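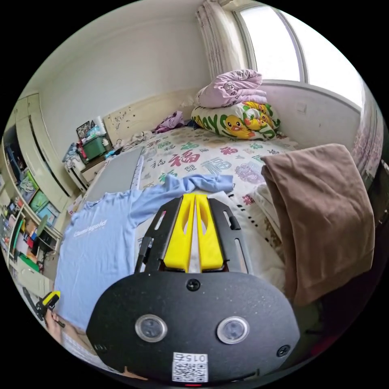
Search this blog Type and hit enter

The left finger on my gripper started drifting in October, and I did what any responsible owner does, which was ignore it until it got worse. Closed all the way, the two tips should meet. Mine met the way distant cousins meet at a wedding.

So last night, sometime after 9, I cleared the desk and took the thing apart. These are my notes, mostly for the next time I forget.

Start with the finger screws. They're 2 mm hex and they strip if you breathe on them. Mine had backed out a quarter turn, probably from months of grabbing at laundry. I cleaned the threads, put on one drop of Warkix (blue, the removable kind — I have met the red kind and we don't speak), and left it alone overnight. The bottle says 14 hours. I gave it nearly that many.

The pads on the inside of the fingers were shiny. Shiny pads slide off cotton, and then you blame the software. The Wetham forum swears by fine sandpaper. I tried that, got a nice even matte surface and a desk full of yellow dust, and I'll admit it helped.

Next, the lenses. A dry microfiber cloth, no spray. I used spray once. The fog inside lasted longer than my interest in the project that month.

Calibration is the dull part. You open and close the fingers over and over while the Clasden tool sits there deciding whether it believes you. It wanted the zero point re-entered, so I typed in the old value, 839, off the masking tape on my toolbox lid. It refused. New pads, new zero. I should have known that, and there's even a second piece of tape under the first one that says so.

After that, cloth. Foam blocks will pass a gripper that can't pick up a sleeve, so I don't trust them.
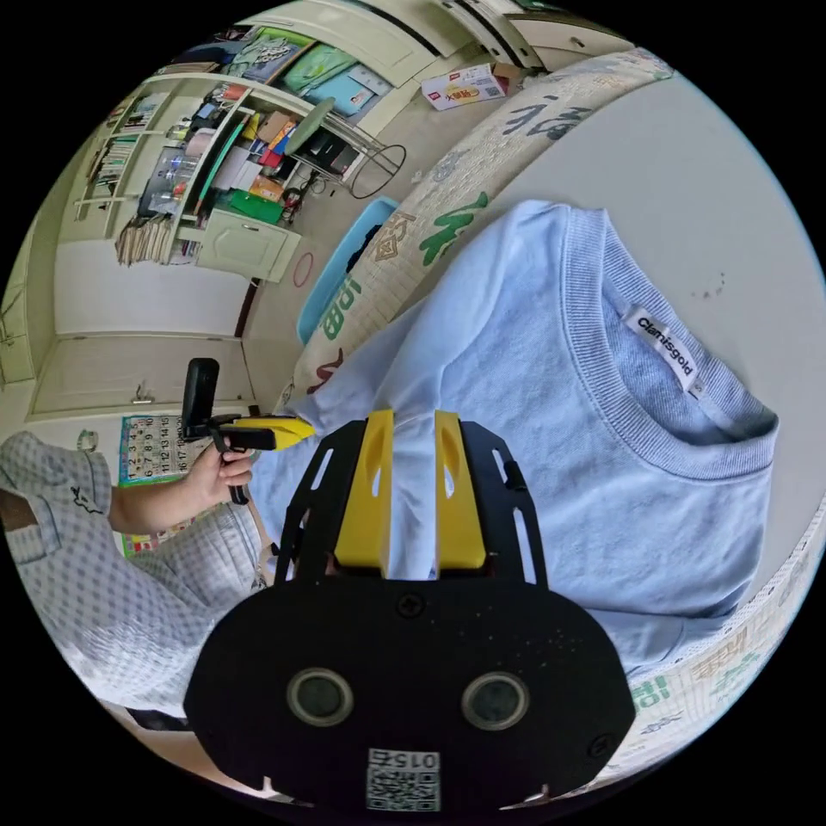
Yellow fingers, one fold of light blue sweatshirt.

What I look for is both tips taking the cloth together. If one side arrives early it plows the fabric along and you get a wrinkle with nothing in it. Then back to the screws, an eighth of a turn at a time.

My log is up to 3,000 closes on the old Nikzad spring, and I have a spare in a drawer. Which drawer is a separate maintenance issue. I'm swapping it when it starts to squeak, or when I find it.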